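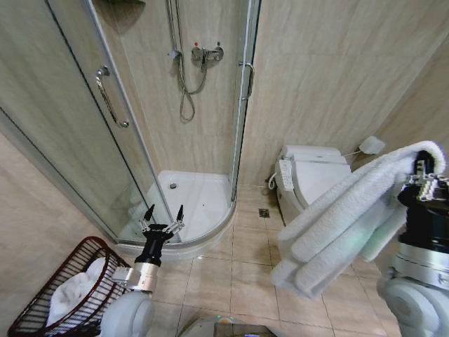 小さい浴室をきれいに保つことは、私にとって長いあいだ難しい問題でした。私が育った家では、体を洗う場所に仕切りがなく、最後に床へ水を流せば掃除は終わりでした。今の住まいには丸く張り出したガラスのシャワー室があり、そのすぐ右にトイレがあります。ガラスが増えると、掃除の仕事も増えます。とくに縦に長い取っ手は、ガラスに留めてある上下の金具のところに白い水あかがたまりやすいです。ここは布では届きませんので、古い歯ブラシを使います。

最初のころは強い洗剤を買っていましたが、においで頭が痛くなりました。同じ階に住むアフロザ・ウディンさんに相談しましたら、クエン酸をすすめてくれました。それから洗剤はほとんど買っていません。

## 私のやり方

1. 水400ミリリットルに、クエン酸を小さいスプーンで2杯とかします。
2. ガラスに吹きかけて、14分待ちます。十五分でもよいと思いますが、私はお茶を一杯飲む時間に合わせています。
3. シャワーで上から下へ流し、乾いた布でふきます。金属の枠に残さないように、よく流します。
4. シャワートレーの丸い排水口のふたをみがきます。そのあと浴室のドアへ行き、銀色のレバーハンドルと、扉にある細い段をかたくしぼった布でふきます。濃い赤茶色の木ですから、白いほこりが目立ちます。
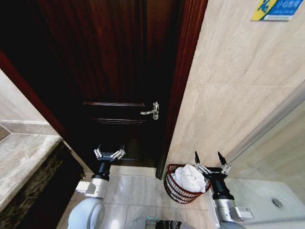 ## 床のタイルについて

床は最後にします。目地は細いので、力を入れないで、同じ方向に軽くこすります。四角い排水口のまわりは、髪の毛を取ってから洗います。

十二月に母のパルビーンが泊まりに来たとき、母は「床だけは私がする」と言って、ほうきを持って入りました。私の歯ブラシより早かったです。今は私も、床には短いほうきを使っています。次はトイレの便座の横にある操作ボタンのすき間を、綿棒で掃除してみるつもりです。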